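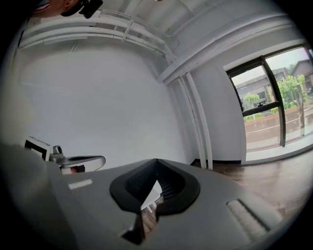
the new room, ceiling and all

Signed for a workroom in the Buren building in February. 366 square feet, one window, and more plumbing overhead than I have had in any kitchen. Thread, for everyone who asked "so how's the new place?" and was hoping for a one-word reply.

Rent is $1,650 a month. I divided that by the square footage once, late at night, and I don't recommend it. There is a patch of floor behind the door that costs me more than my phone plan and its entire job is to have a door opened onto it.

The listing said "bright, clean, industrial character." Bright: yes. Clean: yes, once I'd had a word with the windowsill. Industrial character is the pipes. They're the first thing in the listing I'd have led with and they got two words at the end.

So, the pipes. A bundle of them goes across the ceiling, bracketed up, all white. Then there's a thick white thing that goes diagonally toward the window. I've been calling it the beam. The building manager calls it the duct. We've had this conversation twice and neither of us has moved.

If it's a duct, nothing has ever come out of it. If it's a beam, I'd like to know what it's holding up, seeing as it's heading for the window like it wants to leave.

And in the corner, 2 vertical pipes, ceiling to floor, side by side. I had a bookcase picked out for that corner. I'd measured the bookcase. I'd measured the wall. You can see where I'm going with this.

The bookcase now lives in the hallway at home, where it holds mail and one glove.

Things people have suggested I do with the corner pipes so far:
"Wrap them in rope."
"Paint them copper."
"Grow something up them."
"Hang your coat on them." (On what? They're pipes. It would just be a coat on the floor, with a pipe near it.)

The rope people are persistent. I got sent a tutorial. The rope person in the tutorial had one pipe, thin, and by the end of it a look in their eyes. I've got a pair, floor to ceiling. I did the arithmetic on rope and closed the tab.

Everything is white, by the way. Wall, ceiling, pipes, the beam/duct. Somebody in this building's past had a very large bucket and no second idea.

I asked which white it is, so I could touch up the scuffs I'm obviously going to make. The answer was "the building white." I asked what it says on the can. "Building white, probably."

Bought a tester pot of Plukari in something called Quiet Linen. Put a stripe on the wall behind the door, where it wouldn't matter. It dried the color of a tooth. Every white looks white until you put it next to a different one, and then you own a room with a tooth in it.

Second tester: Plukari again, Cloud Something. Blue. Just blue, in my light anyway. The stripe behind the door is now two stripes. I'm leaving them. It can be a mural.

Current position: the white stays and the scuffs will be considered part of the industrial character.

A few of you asked why I don't paint one wall a real color. I thought about it for a full weekend. I had chips taped up. The trouble is that the big wall has the pipes above it, and if the wall goes green then suddenly you've got a green wall with a lot of white pipes sitting over it, and they look like they're waiting for a bus.

Then you'd have to paint the pipes green. Then the brackets. I know how I am around brackets. I'd be up a ladder until summer with a brush meant for eyelashes.

Practical section, for the two of you thinking of renting in a place like this.

Look up. I went to the viewing and looked at the floor, the outlets, the window, the lock, and then the floor again. I looked up on the way out. I'd already said "I'll take it" by then and it seemed rude to go back.

Ask which pipes are live. The manager walked me through it with a lot of pointing. One is water. One is "old." One was described as "don't worry about that one," so naturally it's the only one I think about.

Ask whether you're allowed to hang things from them. I was so sure the answer would be yes. I had plans. Lamps, a curtain on a track, a basket on a pulley for no clear reason. The lease has a whole paragraph on it. The paragraph says no, and then it says no again with the word "suspended" in it.

I did get a written yes on the wall, for shelves, as long as I stay under whatever the plaster can bear and fill the holes when I go. So shelves it is. Low ones. I've come to terms with being a low-shelf person.

Ask about noise too. Mine tick. Around four in the afternoon there's a run of ticks from the direction of the window, then a pause, then one more, like somebody remembered something. First week I thought it was a clock. I don't own a clock.

Heat comes from a Wivis panel under the window that has three settings: off, off with a light on, and July. I've settled on wearing a sweater at "off with a light on."

Someone is going to tell me to call Wivis. I called Wivis. They asked for the serial number, which is on the back of the panel, which is screwed to the wall. The hold music was good.

Now the nice things, because apparently the tone of this thread is "regret" and I don't mean it that way.

The light is ridiculous. All that white throws it around until there's hardly a dark spot to work with. I moved in with three lamps and I've plugged in one, and that was mostly out of loyalty.

It makes everything you own look sharper and slightly worse. Gray things look very gray. My work stool, which I'd have sworn was black, is brown. It's been brown for years, I guess, privately.

The floor is polished too, so I can now find every screw I drop. In the last place I lost hardware at a rate that must have been load-bearing for somebody downstairs. Here I drop a thing, I look down, there it is, looking back.

The downside of a polished floor is the same as the upside. I swept on a Tuesday kind of mood and swept again an hour later because I'd walked across it.

Also the Xie noodle counter is on the ground floor, and the smell gets up the stairs by eleven. I don't know whether that's a pro or a con. Lunch used to be at one. Lunch is now when the stairs say so.

Key deposit was $50, for a key that doesn't work unless you lift the door a little with your knee. I mentioned the knee. "Yes," the manager said, "with the knee." So that's documented.

I've been asked for a floor plan. It's a rectangle with one corner spoken for.

Asked for a "before and after." This is the before. I think it may also be the after. I'd like credit for both.

What I'm doing next, in no order that anyone should hold me to: low shelves on the long white wall, a mat by the door, a blind for the window so I can see my screen past two o'clock, and something soft somewhere, since the room has the acoustics of a bathtub. I sneezed yesterday and heard it think about it.

The soft thing might be a rug. It might be a big felt panel. It will not be rope. Please stop sending me rope.

Update on the bookcase, because three of you asked after it more warmly than you asked after me: I measured again. If I take the back off and turn it sideways, it clears the corner pipes with the width of a finger to spare. It would then block the only outlet on that wall.

So there's a choice to be made between books and electricity, and I'll be making it this month.

Update on the beam/duct: a guy came to look at the heating, glanced up, and said "huh, a chase." So now there's a third option and I have to look that up.

Looked it up. It means a box they put around something they didn't want you to see. In a room where they've left every other pipe out for the public. I have questions about what made the cut.

Muting this for the afternoon to go put up a shelf. If you hear ticking, it's four o'clock.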